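Progress Report: Resico Server Refurbishment Project
Second reporting period
Submitted to the Desjardins program office
Prepared by Florencio Echevarría, workshop lead
January 1, 2021

Dear friends,

I want to start with a thank you, and then I will try to be orderly about the rest. When we wrote to you in September we had a lease, a stack of retired servers along one wall, and a plan that looked very tidy on paper. We now have a working shop with machines going out the door, and a great deal of that is your doing. The second payment arrived on time and went to the things we said it would go to, which are the benches, the shelving, the spare parts and the wages of our bench staff.

For those of you who are new to the project, Resico takes in servers that companies have retired, cleans and repairs them, and passes them on to schools and small clinics that could not buy new ones. The project pays for the shop and for the training of the people who work in it.

Where we stand

We took in 284 machines in this period, nearly all of them from two donors. The larger group came from Flultano when they closed an office and moved their records elsewhere, and the rest came from Kidar in several smaller deliveries. I had hoped they would be more or less alike. They are not, and we have spent many hours sorting them by board, by processor and by memory type before a single screw was turned. I don't regret those hours, but they are the main reason our finished count is lower than I would like.

Of the machines we took in, 55 are finished, tested and labeled for delivery. Three of the schools on our list have signed for theirs already, and I had a lovely long phone call with one of the science teachers, who wanted to know everything down to the size of the power cord.

A good number of the others are part of the way along. They have been opened, dusted, checked for missing parts and given a worksheet. The remainder are still waiting on the shelves, sorted and tagged, and a small share will only ever be good for parts.

Work on the boards

Most of our bench time goes into the processors and the memory, so I will say a little more about that side of the work. Every machine gets its processor taken out and put back. The old thermal paste is cleaned away, the socket is looked over under a good light, and the part number goes on the worksheet when it can still be made out. Memory comes out as well and is tested apart from the board, and it goes back in only after the processor is settled in its bracket and the lever is down.

It is fussy work. The contacts in the socket are very fine and they do not forgive a slip, and a processor that goes in crooked can ruin a board that was perfectly good in the morning. We teach people to lift straight up, hold by the edges and set straight down — and to stop and ask if anything feels tight.

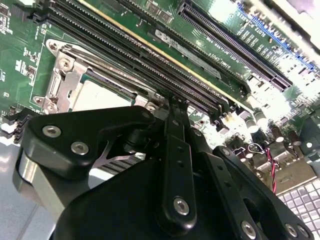
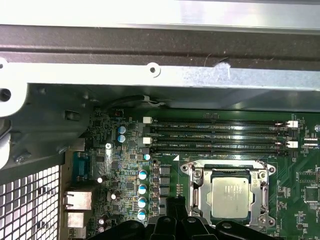
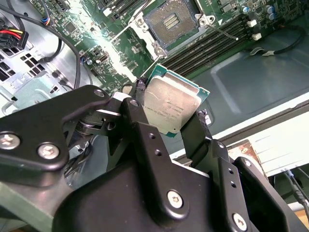
Processors and sockets on the green server boards.

Training

Three trainees finished the full bench course in this period. The course used to begin with a long talk about static and grounding, and I am afraid I was the one giving it. We have cut that talk down a good deal and moved people to a scrap board on the first morning, where they can open and close a socket lever as many times as they please before they touch anything that matters. They learn the names of things much faster that way. By the end of the first week they can tell memory slots from expansion slots without looking at the sheet, and they know to read the little white labels printed beside the slots before they fill them.

We have also rewritten the worksheet. The old one ran over two pages and people kept losing the second. The new one fits on a single page, with a box for the processor, a box for each memory slot and a good big space at the bottom for remarks. The remarks have been the most useful part of it for me. One of our trainees writes almost a letter on each machine, and I have found two bad batches of memory by reading them over my coffee.

What has gone slower than planned

Heat sinks have held us up. Many of the Flultano machines reached us without them, and the replacements we ordered first had the wrong screw spacing. The supplier took them back without any fuss, but we lost several weeks, and a whole shelf of otherwise healthy boards had to wait.

Worn markings are another nuisance. When the print on a processor is too faint to read, we have to put the part into a test machine and let the machine report what it is. It works well enough, but it ties up a test bench that we need for other things.

Money

Spending is close to plan. We are a little over on spare parts, for the reasons above, and a little under on shelving, where a neighbor sold us some very solid secondhand units. I would like to ask your permission to move the shelving balance over to parts. The full table of expenses is coming to you separately from our bookkeeper.

Next period

We expect the correct heat sinks shortly, and the waiting shelf comes first once they are in. After that we will go on with the Kidar machines, which are older but in cleaner shape. I would also like to set up a second test bench, using equipment we already own, so that the unreadable processors stop holding up the line.

If any of you are passing through, please come by and see the shop. Let me know a day or two ahead and I will clear you a chair.

With warm thanks,
Florencio Echevarría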